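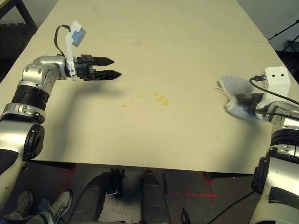 Fig. 5.1 Yellow spots in the middle of the table, cloth in the right gripper, left gripper slightly open.

5. Comparing grippers with the wiping trial

If you only have time for one trial after fitting a new pair of grippers, do this one! Wiping sounds dull next to stacking and pouring, but a cloth is soft, it bunches up, it drags on the table, and it shows up every weak point in a finger within a few minutes. We have used it on every set of jaws we could get hold of for the Gremier two-arm bench, and it still surprises us.

You should already have finished section 4 (homing both arms, checking the wrist cables). The trial takes one person a morning for two sets of fingers, or a full Saturday if you get as hooked on it as Margus Sproģis did.

5.1 What you need

Two sets of fingers to compare. The steps below use the tapered Sotley pair and the broad Eltura pair, but any two will do.
One soft cloth for each set, same size and same make.
Something coloured and runny for the mess. Mustard thinned with water works very well.
A pale table top, so that anything left behind shows in the camera picture.
A notebook, or the blank score sheet at the back of this guide.

5.2 Setting up

1. Wipe the table by hand and let it dry.

2. Send both arms to the READY pose. The left gripper should point in towards the middle of the table with its jaws a little open.

3. Look at the cable on each wrist. It should have enough slack to follow the wrist through a full turn, but not so much that it can hook over the bracket. Turn each wrist slowly through its range and watch the loop as it goes.

4. Open the right gripper, bunch the cloth loosely and feed it in between the fingers. Close at force setting 7. Leave a corner sticking out if you like – it makes slipping much easier to spot.

CAUTION: Keep your own fingers out of the jaws while closing. Hold the cloth by its far edge.

5. Tug the cloth gently. If it comes away, go up one setting and try again. Write down the setting you end on, as you will want it for step 12.

6. Put the mess in the middle of the table, where both arms can reach. Spots of different sizes are better than one neat puddle. The small ones are the real test, and they are the ones a badly held cloth skates straight over.

Note: Shabnam Durrani drips hers from a teaspoon while walking past the table, and her spots are far more useful than my careful ones ever were.

5.3 Checking the approach height

Do this before any real wiping. It saves a lot of grief.

7. Move the mess-free practice cloth over a clear part of the table and bring the right arm down in small steps. Stop just above the surface.

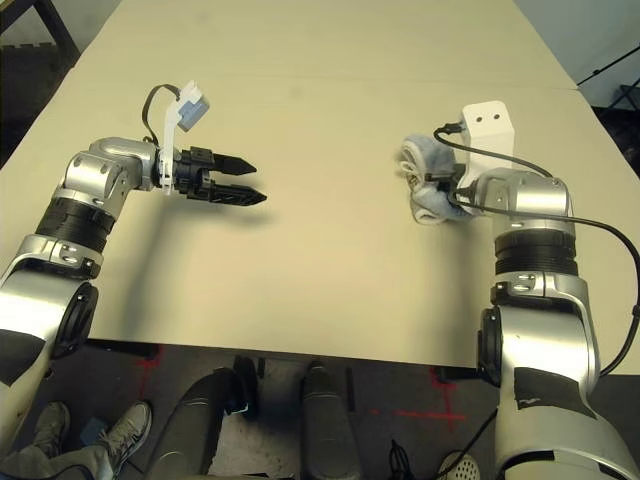
Fig. 5.2 Right arm with its soft end just above the table, facing the left gripper.

8. Crouch and look along the table top from the side. You want a thin gap under the fabric and none of the metal lower than the cloth. If a fingertip is going to touch first, lift the arm and bunch the cloth again with more of it underneath.

9. Save the height as WIPE_HOVER. The controller adds the press distance by itself, so do not try to include it here. (I did, the first time, and polished a groove in a very nice table.)

CAUTION: Never save WIPE_HOVER with bare jaws. The tapered tips will mark the surface.

10. Check the space between the two arms. The left gripper stays put during the trial, so the right arm must be able to finish its stroke without meeting it. Run one stroke at speed 25 with your hand on the stop button.

5.4 Running the trial

11. Start the recording on the head camera, then run WIPE_A. The arm makes 17 short strokes and goes back to hover. Leave it alone while it works, even if the cloth starts to creep. Creep is what you came to see!

12. Fit the second set of fingers, take a fresh cloth, and go back to step 1. Use the same force setting as before. If the new fingers cannot hold the cloth at that setting, write that down as a result and then raise it.

13. Swap back to the first set and run it once more. Everaldo Conceição asked for this extra run after an early comparison in which the second set always won. By then whoever was at the bench had become better at bunching the cloth.

5.5 Reading the results

Score each run on what is left on the table, how far the cloth moved in the jaws, and whether the arm stopped itself. The force log is worth opening too. A steady line means a good hold. A saw-tooth means the cloth is catching and letting go, and you can often hear it in the room as a faint judder.

In our own runs the narrow fingers held a bunched cloth tightly but let it twist, while the broad ones kept it flat and lost it sooner on the pull stroke. Matěj Tichý tried thin rubber sleeves on the narrow pair and the twisting nearly went away, so do try that if you have some to hand.

Note: If the log stops short, the buffer is probably full. Set it to 400 in the Kowalczyk controller menu under Logging and restart the arm.

When you have finished, take the cloths out before powering down. The jaws stay shut without power, and opening them by hand is covered in section 8.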